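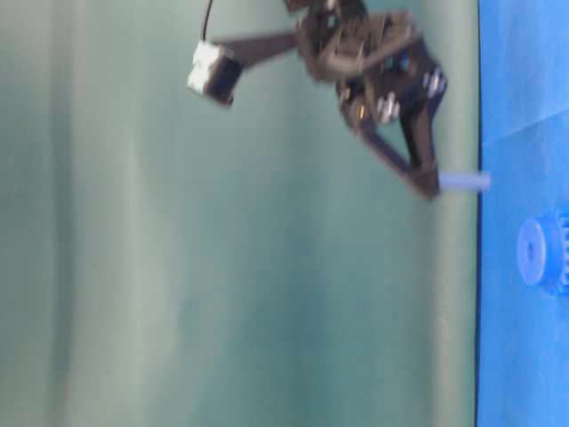 Home
About me
Reading notes
Prayers
Letters
Contact

Learning to pray in a language that is not mine

Posted in October by Yevhen Maksymiv

For a long time I could do almost everything in English except pray. I could rent a flat, argue with the gas company, explain to the dentist which tooth it was. But when the leader of our Thursday group looked at me and said, "Yevhen, would you close for us?", my head became white like paper. I said "Thank you, Lord, amen" and sat down, although I was already sitting.

That was in my second winter in this country. I want to write how it went after, for those who are in the same place. I receive letters on this subject more than on any other, and I answer each one too shortly.

What I had before

I grew up with prayers that were already written. My grandmother kept a small book with a cover of black cloth, and she read from it standing, morning and evening, with her face to the corner where the icon was. We children stood behind her. I did not understand half of the words. They were in the old church language, which is to my own language something like a grandfather is to a boy: the same nose, but other manners.

So the idea that a person must understand each word of his prayer came to me late, and it came together with the idea that he must invent each word himself. In the church where I go now, people pray aloud with their own words. They do it beautifully. They say "Father, we just want to thank you", and then they speak of somebody's knee operation, and of the school exams, and of the rain. The first months I thought that "just" was a religious word. I looked for it in my dictionary of the Bible.

I do not laugh at it. These prayers carried me through a very bad spring. But I sat among these people as a man sits at a table where all the others know the songs.

The translation problem

My first method was to pray in my head in my own language and translate it while speaking. Please do not try this. By the time I had found the English for one sentence, I had lost what I was saying, and to whom. Once I asked God to "conserve" our brothers who were travelling. An old lady beside me pressed my arm afterwards and said she was sure He would keep them fresh. She was kind about it and I laughed too, but I did not pray aloud again until after Easter.

There is also the matter of "you". In my language we speak to God with the near word, the one for family and for children. English has only one "you" now, for God and for the bank. When I said "you" in prayer it felt to me like writing a letter to an office. I tried "thou" for a while. It is correct, I think, it was once the near word also in English, but in the mouth of a foreigner under forty it sounded as if I were in a play.

What Nektarios told me

Nektarios Makris came to our group from a Greek family. He had been in England for most of his life and still counted his change in Greek. One evening we were washing the cups and I complained to him about all this. He did not answer for some time. Then he asked me which psalm I knew by heart.

I said the fiftieth, which in English Bibles is the fifty-first, because the numbering is different. (This also confused me for a year. I would open the page and find another psalm there.)

"Then learn it in English," he said. "Don't compose. Borrow."

It was not great news. I had borrowed words all my childhood. But I had thought that in this new church borrowing was perhaps not permitted, or that it would be taken as a weak faith. Nektarios said that when he could not pray, after his brother died, he had read psalms aloud in the car for the whole drive to work, and some days he did not mean any of it, and he read it anyway.

So I began. I wrote psalm 51 on a card and put it inside the cupboard door over the kettle. I learned 2 verses a week. I am not quick, and I wanted them to sit well. "Create in me a clean heart, O God; and renew a right spirit within me." I said it to the kettle. I said it on the stairs at work, quietly, moving my lips, and a colleague asked if I was learning a part.

How the words went in

After the first psalm I took a second, the 121st, "I will lift up mine eyes unto the hills". After it I took the 23rd, which I should perhaps have taken first, as it is short and everybody here knows it. By the end of the next summer I had 7 of them.

What happened then I did not plan. When I was asked again to close, I opened my mouth and the first thing which came was a line from the psalm, and after it came a line of my own. It was a poor line. I think it was about the heating in the hall. But it stood beside the borrowed line and did not fall down. The psalm had made a kind of floor for it.

Since that time this is how I pray aloud. I begin with something that is not mine. Then I say what we need, in small words. I stopped looking for the good words. If I do not know how to say that a woman is grieving, I say that she is sad and misses her husband, and I ask that she is not alone at night. Later I saw that the English people in the group were speaking more simply also. I do not say this was from me.

The old words again

For a time I was so proud of my English psalms that I left the old prayers completely. I thought it was a sign of progress, like when one stops counting in one's own language. Then my daughter had a high fever, and at three in the morning I was sitting on the floor by her bed, and what I said was my grandmother's. All of it, with the parts I never understood. I did not choose it.

I was a little ashamed in the morning, and I do not know why. I told this to Nektarios and he shrugged and said that the fever went down in Greek also.

In Paul's letter to the Romans there is the place where he says that we do not know what we should pray for as we ought, but the Spirit himself makes intercession for us with groanings which cannot be uttered. I had heard many sermons on it. I always thought that it was for great sufferings, for prisoners and martyrs. Now I think it is also for a man who is searching for the word "mercy" and finds only "discount". (In my language they are not similar at all. I was only tired.)

I have asked our pastor whether God minds which language. He said I must have known his answer before I asked. I did know, but I wanted to hear it from somebody with a good accent.

Some practical things, as people ask me

Take a translation that you can say with your mouth, and do not worry if it is the best for study. I use an old one for psalms and a modern one for reading, and they live on different shelves.

Learn aloud. The eye learns quickly and forgets quickly. I walk when I learn, and from our door to the post box and back is 400 steps, enough for one short psalm if I do not meet a neighbour.

Write your own prayers down at the beginning, if you need it, and read them from the paper. I did this for a whole autumn. One man in the group closes his eyes, so he never knew, and the others did not say anything.

Ask someone to correct you, but only one person, and after, not during. My wife does this for me. She keeps the mistakes in her head until we are in the car, and I can see from her face how many there are.

Keep the old prayers. If you have children, let them hear these, also when they do not understand. My daughter says the Lord's Prayer in two languages now, and she mixes them in the middle, always at the bread.

If you sit in a group like ours and there is a foreigner who says only "amen", please ask him again next month. The lady who joked about keeping the brothers fresh asked me four times. She is now in the care home on the hill, and I go on Sundays after lunch and read to her, mostly psalms. She corrects my "th". Last time we did the 103rd, and she fell asleep at "he knoweth our frame", so I finished it alone and put the book back on her table.

Recent posts
Why we light one candle and not more
My grandmother's black book, first part
Reading Ruth as a foreigner
A question about fasting and night shifts
On singing when you do not know the tune
Letters: how do you find a church in a new town?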